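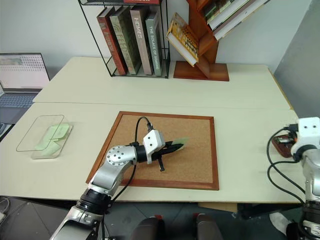 コルクボードの上に出した左アーム。黒いケーブルは弧を描いてグリッパー上部に入り、アームに沿って戻る。

トップ > 地域・産業 > コブトン > 自動化

卓上双腕セル「エリエル」、ケーブル取り回しを変更し再稼働　ゲンサイド社

2025年5月19日　コブトン発

自動化機器の設計と受託運用を手がけるゲンサイド（Genside、コブトン）は19日午前、社内で使っている卓上双腕セル「エリエル」（Erier）の運転を再開した。止まっていたのは先週の木曜から。原因は左アームのグリッパーに入るケーブルで、コネクターの根元が動作中に引っ張られ、通信が瞬断していた。断線までは至らず。

交換はケーブル一本と固定具のみ。アーム本体、グリッパーの駆動部には手を入れていない。

エリエルは机の上でアーム二台を並べて使う小さなセルで、紙片やカードのような薄くて軽いものを、トレーから取ってコルクボードの上に置く作業に使われている。紙は軽いうえに重なる。つかみ損ねが出やすく、手先の角度を細かく変えながら取りに行くため、手首まわりの回転が多い。ケーブルにかかる負担もそのぶん大きい。

異常が最初に記録されたのは先々週。左グリッパーが「開」の指令に返事をせず、非常停止でもないのにセルが止まった。再起動で復帰。同じことが翌日も。先週木曜の昼までに停止は9回になり、運用担当のトゥッリオ・オルランディーニ氏が運転の打ち切りを決めた。

「再起動すれば動く。動くから使う。それを繰り返していた」とオルランディーニ氏。「停止した時の関節の角度を並べてみたら、どれも手首をほぼ同じ向きにひねったところだった。そこでやっと配線を疑った」

当初はソフト側が疑われていた。停止の前週に制御プログラムの更新が入っていたためで、木曜の午後はまるごと更新前の版に戻す作業に費やされた。戻しても止まる。右アームは同じ版で問題なし。左右のケーブルを入れ替えて試すと、今度は右が止まった。ここで切り分けは終わり、残りはケーブルの話になる。

ケーブルの稼働時間は852時間だった。社内の交換目安は2,000時間を超えたところ。半分にも届いていない。

点検にあたった保守担当のバルシュ・アクソイ氏によると、問題は長さの余らせ方にあった。前回の組み替えの際、机の奥の棚にケーブルが引っかかるのを嫌って、アームの上で余らせていた分を詰めた。見た目はすっきりした。ところが手首を大きく返すと余りがなくなり、コネクターが斜めに引かれる。一回ごとの力は小さく、抜けもしない。接点だけが少しずつ緩んだとみられる。

「きれいに這わせすぎた。配線図の上では満点」とアクソイ氏。詰めたのは自分だ、とも話した。

新しい取り回しでは、グリッパーの手前でケーブルを大きく浮かせ、弧にして上から差し込む。弧の根元はアームの上側リンクで一か所留め、そこから先は関節をまたぐたびに小さな余りを取る。結束バンドは締め切らず、指で回せる程度。先週金曜に左を組み直し、週末を挟んで今朝、右も同じ形にそろえた。右は故障していないが、左右で違う配線のまま置いておくと次に触る人が迷う、という判断。

配線後の手順は次のとおり。電源を落とした状態で各関節を手で端から端まで動かし、ケーブルが突っ張る場所、机やボードの枠に当たる場所がないかを見る。次に低速で同じ範囲。それが済んでからグリッパーの開閉、原点の取り直し、ボードに対する位置合わせと進む。

位置合わせはコルクボードの木枠の角を基準に使う。手先を角の真上に持っていき、値を読み、登録値との差を入れる。四隅すべて。ボードは机に置いてあるだけなので、途中で肘が当たると最初からやり直しになる。今朝も一度やり直した。位置合わせにかかった時間は、やり直しを含めて55分。

コルクは表面がざらついており、先の細い道具を当てる時は高さの設定にも気を使う。低すぎれば刺さり、高すぎれば紙が浮いたまま残る。今回はケーブルの重さのかかり方が変わったため、手先のわずかな下がりも測り直した。差は出たものの、補正値の書き換えで収まる範囲だったという。

右アームとの干渉も確認。弧を大きくした結果、左のケーブルが以前より外へ張り出すようになり、二本が同時にボードの中央へ寄る動作では、相手の手先に近づく。試験中に一度かすった。そのため中央での同時作業は当面禁止とし、片方が退いてからもう片方が入る順序に書き換えた。作業の速度は落ちる。どの程度落ちるかは、今週の記録を見てから公表するとしている。

セルの設計を担当したカイ・ウェーゲナー氏は、順序の変更は暫定だと説明する。「弧の向きを外側から後ろ側へ寝かせれば、また二本同時に入れるはず。ただ、後ろには本棚がある。棚をどかすかアームを前に出すか。どちらにしても位置合わせはやり直し」

机の奥に本を置いたままにしているのは、片付いた台だけでなく、物のある場所での動きも調べたいという同社の方針から。認識用のカメラには本の背も写る。ウェーゲナー氏は棚を動かす案に消極的で、取り付け位置の変更が先になる見通し。

ケーブルの供給元はニーベリ（Nyberg）。同社の担当者トレサ・フェイ氏は取材に対し、返送された現品を確認中とした上で、「外被に傷はない。コネクター側の爪に片減りがあり、斜め方向の荷重が続いた時の減り方に近い」と述べた。製品の不具合とは見ていない。曲げに強い型への切り替えも打診したが、ゲンサイド側は今回は同じ型で様子を見るとの返答だった。型を変えると太さも変わり、固定具から作り直しになる。

費用負担についてはゲンサイドが全額を持つ。金額は非公表。

点検の間隔も改める。これまでは稼働時間だけを数え、目安に達したら替える方式だった。今後はこれに加え、週の初めにコネクターを目で見て、軽く指で押さえ、通信の再送回数を控える。再送が増え始めたら時間に関係なく外して見る。記録は紙。端末に入れる仕組みは作りかけで、いつ出来るか決まっていない。

「再送の数字は前からログに残っていた。見ていなかっただけ」とオルランディーニ氏。先々週の分をさかのぼると、最初の停止の前日には普段の水準を外れていたという。警告を出すしきい値をどこに置くかは検討中。低くすると朝の立ち上げのたびに鳴る。

今回の停止で、予定していた紙片の配置試験は後ろにずれた。試験を委託しているのは文具の包装工程を見直している企業で、名前は明らかにしていない。ゲンサイドの渉外担当オーラ・クローニン氏は「先方には木曜のうちに連絡した。納期は動かさず、夕方の運転を延ばして埋める」と話す。夜間の無人運転はしない。少なくとも左の新しい配線が一週間持つのを見るまでは、人がそばに付く。

再開後の運転は今朝から始まり、正午の時点で停止なし。紙片を二枚まとめて取ってしまう失敗は数回あったが、これは以前からあるもので配線とは関係がないとしている。二枚取りの対策は別に進めており、トレーの縁に紙を軽くこすりつけて下の一枚を落とす動作を試している。うまくいく日といかない日がある。湿度のせいだとウェーゲナー氏は見るが、湿度計はまだ付いていいない。

なお、交換作業中の手順で一点、社内に注意が回った。左右のケーブルを入れ替えた際、グリッパーの識別番号を書き換えずに電源を入れたため、左の指令で右が開いた。手には何も挟んでおらず、けがもなし。以後、入れ替え試験の前には両方の手先を空にし、ボードから離した位置に退避させてから通電する。識別番号のラベルも貼り直した。前のラベルは薄れて読めなっかたとのこと。

古いケーブルは一本を返送し、入れ替え試験に使った右側の一本は予備として残した。予備には使用時間を書いた札を付ける。これまで予備品に札はなく、新品と使用済みが同じ引き出しに入っていた。

次の定期点検は9月。アームの関節の締め付けと、グリッパー指先の摩耗をまとめて見る予定で、取り付け位置を変えるならこの時に合わせるという。それまでに片減りがまた出るようなら前倒し。（コブトン支局）

関連記事
ゲンサイド、卓上セルの見学受け付けを一時休止
薄紙の二枚取り、どう防ぐ　現場の工夫を聞く
ニーベリ、可動部向けケーブルの受注窓口を統合
コネクターの片減りとは　保守担当者に聞く基礎
コブトンの中小工場、予備品管理の見直し進む

最近の記事
コブトン駅南側の歩道工事、夜間に切り替え
工業高校の実習室、秋に改修へ
市内の包装会社、古い梱包ラインを停止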